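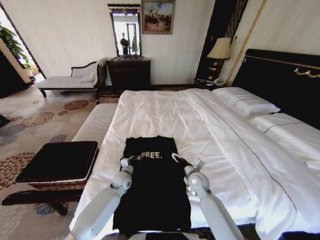
Notebook, 21 Aug 2009

Clarnmont burglary, exhibits back from scene team. Starting the door frame first, clothing bags can wait till the drying cabinet is free.

Door frame section (lock side)
Pry marks, two sets. Lower set clean, good edges. Upper set smeared, tool slipped or was rocked. Photographed both with scale, oblique light from left then right. Left is better. Cast lower set with the gray silicone, upper set with the brown. Brown batch is getting old, took forever to set and there's a bubble at the top corner. Redo tomorrow w/ fresh tube if anyone has opened one. If you open one WRITE THE DATE ON IT.

Blade width from lower cast matches the pry bar from the car on class characteristics only. Nothing more than that yet. Do not let the detective hear "match" over the phone, he has already asked twice. Test marks in pine and in lead sheet, bar held at the same angle best I could. Lead is much nicer to read. Little nick near the corner of the blade shows up in all 3 test marks. Looking for it in the lower cast, think I see it, want a second pair of eyes before it goes in the report.

Glass
Fragments from the back step, packet was taped badly, one corner open. Noted on the form and told evidence desk. Not sure how much we can do with these now. Refractive index on the control pane is done, the recovered pieces are in the queue behind the Dostamer hit and run.

Paint
Tiny smear of blue on the bar. Under the scope at 116x, at least two layers, maybe a primer under it. Door is blue too but so is half the street. Taking a section before anybody gets excited. Prolora mounting resin is almost gone, reordered, last order sat in recieving for a week so go look for it.

Footwear
Gel lift off the kitchen floor, partial heel. Scanned at 300, then again at 900 becuase the first was useless for the wear pattern. Files on the shared drive under the case number, not under my name this time.

Other
Cai comparison scope drifting again, left stage will not hold focus. Same thing as in February. Service call logged. Use the old one for now, bulb is dim but it stays put.
Bar is resealed and back in locker. Casts on my bench under the cover, don't move them
Still to do: recast upper set, paint section, chase glass form signature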